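Ticket 628 – Kitchen wipe-down task, arm stalls before picking up the paper towel
Project: Brevthorpe
Status: open
Opened: May 15, 2021

The good news first, as it's been a cracking week. In simulation the arm now plans its whole route down to the worktop without clipping the wall, which it couldn't do at all in the old Andberg build. The bad news is that it then stops. Log says "grasp target rejected" and the run times out after 30 seconds.

Steps so far: restarted the planner, reloaded the kitchen, set the grip force back to default. Same result each time.

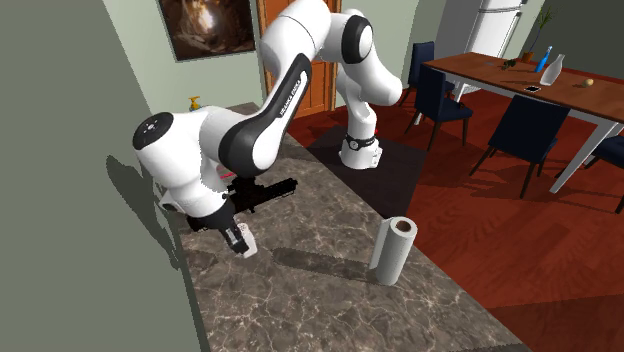

Apinya Tanasarn

Had a look at the kitchen the task loads. The paper towel roll is standing upright on the marble with the gripper hanging just to the left of it, so reach isn't my first suspect. I think the grasp check is reading the open cardboard core as a gap and throwing the target out. Could someone at Mahawong try it with the core check switched off?

The yellow spray bottle is at the far end of the counter, by the wall. Please leave it there – I want to try the trigger next!

Update: ran it 790 times overnight with the check off. Only 4 rejections, and all of them came from one bad start pose. Tearing off a single sheet is still beyond it, but I'm properly excited about this one. Passing to Boltelwood for the start pose fix, ticket stays open until that's in.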